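The laundry robot can wait

Posted in June by the household skeptic
Last updated: Friday
Reading time: 4 min

My dryer buzzed halfway through a Clistik demo reel last week, so I got to watch a machine being praised for folding while my own folding sat there getting wrinkled. I've been writing about home gadgets long enough to have a drawer full of dead ones, and I'm in no mood to be sold another on the strength of a nice video.

The Clistik people want $1,375 for what they call a starter pair. Two arms, a rail to bolt them to, software "included for the first year." There's no date on the order page, only a button to get on the list. I did not press the button.

I want to be fair about where things stand, so let me say what has improved. A few years back the demos were all blocks and cups, stiff things that stay the shape you left them. Cloth was off in the future. Now everybody shows cloth, and cloth is a hard problem. A cup has a handle and the handle is where it was yesterday. A towel has corners, in theory, but drop it in a basket and go find them. You do it by feel, mostly without looking, with ten fingers that can tell one layer from two. I have never seen a gripper that could do that reliably on a towel it hadn't met before, and I've asked.

Kulletholm, who at least publish their numbers, say their folding setup got through 200 attempts on hand towels with a success rate I'd call decent. Read the page, though. The towels start out flat, one at a time, all the same size. A fold counts as a success if the edges line up within a couple of fingers' width. Then go look at what is in your hamper. Mine has a fitted sheet, a bra, jeans with one leg inside out, and a sock inside the fitted sheet.

And folding is the photogenic part. Laundry at my house goes like this: find it (under beds, on the bathroom floor, in the car), check the pockets, argue about whether the gray shirt counts as dark, remember to move it over before it smells, pull out the thing that can't be dried, fold it, carry it upstairs, and open a drawer that sticks. The arms are bolted down. They do one of those steps, if someone has already done the others and brings the stuff over.

I had the same complaint about Butt, the countertop dish loader that went around a while ago. It loaded dishes fine if you scraped them, stacked them, and handed them over in the right order, by which point your hand was already over the dishwasher.

The speed talk bothers me too. Half of these clips are sped up and the little "4x" in the corner is the first thing to get cropped when somebody reposts them. Play one at normal speed and count along. I can do a bath towel in a few seconds while on the phone. I don't mind slow, if slow means I can leave the room. What I want to know is how long I can leave for, and I have yet to get a straight answer from any company. If I have to stand by in case it grabs two layers, I might as well fold.

Where I might be wrong is in shops and commercial laundries. Same towel all day, flat table, decent lighting, somebody on shift anyway. If I ran a motel in Flellorby I would be reading these spec sheets a lot more kindly. A house is the worst place to start, and it's where all the ads are set.

So my rule for now is no money down until one of them does a mixed load, out of the dryer, at normal speed, with no cuts. Cloth held up between grippers is as far as I'm willing to give credit.
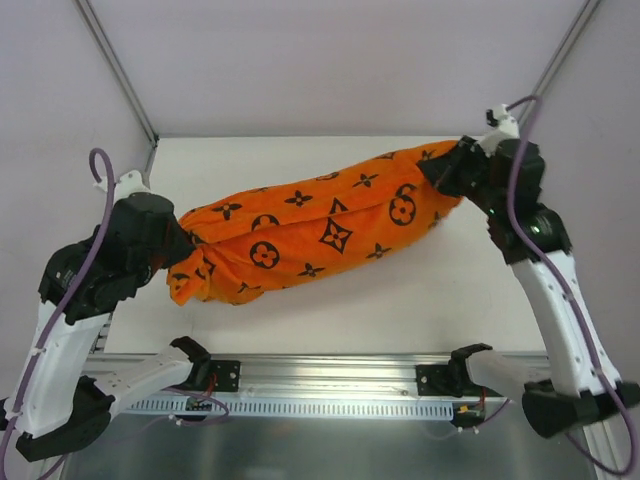
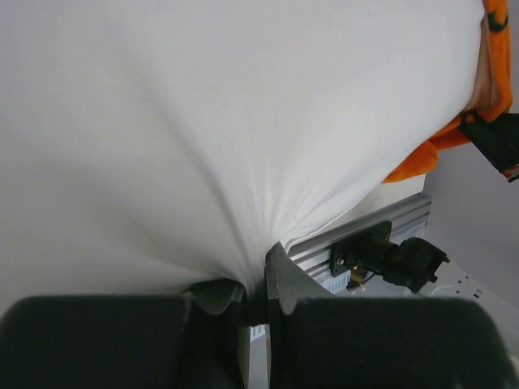

Flellorby reader Anonymous left a comment on the last post that I keep going back to: you're holding it to a standard my teenagers don't meet. I'd take a machine that only does towels and takes all night over it, because towels are most of our laundry and nobody here is using the table at 3 a.m.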